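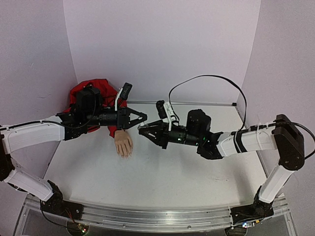

Demonstration gathering is the part of robot learning in which people supply the examples that a learning system will later study. A person guides the machine through a chore, the motion and the camera views are saved together, and the whole run is kept as one episode. Setups with two arms are a common choice, as so many household jobs need one hand to hold and another to work. The arms are often mounted at the front of a plain white table, each with a camera at its wrist, so that the system gets a close view of whatever the grippers are near - a bunched red garment, say, or the mannequin hand resting by it.

One well-kept collection of this sort is Stisto, begun in June by the small firm Lullomex under Dorin Tănase, who had earlier written the recording program Dobre. As of 1 August 2022 it held 2,838 episodes spread over 36 tasks, and 758 of those episodes dealt with small containers, long a favorite subject of its makers.
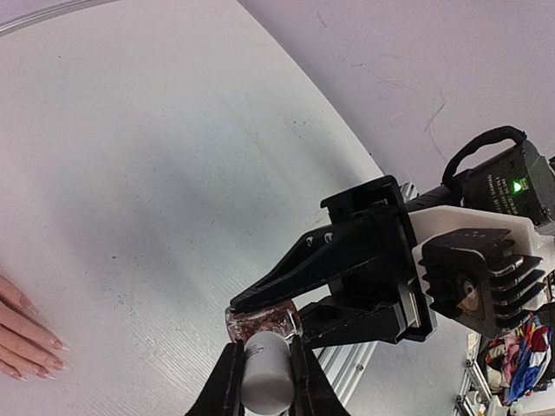 A bottle and a glass jar held by two grippers, seen from one wrist.

Containers are harder than they look, bless them. A clear jar can all but vanish against a pale table, and two items held close together hide parts of each other from the camera. Stisto therefore asks each operator to record a task 12 times, shifting the starting places a little between runs. Fumbled runs are kept too - they are marked as such and stored in a separate folder called Tisport, where anyone studying recovery from mistakes is welcome to them.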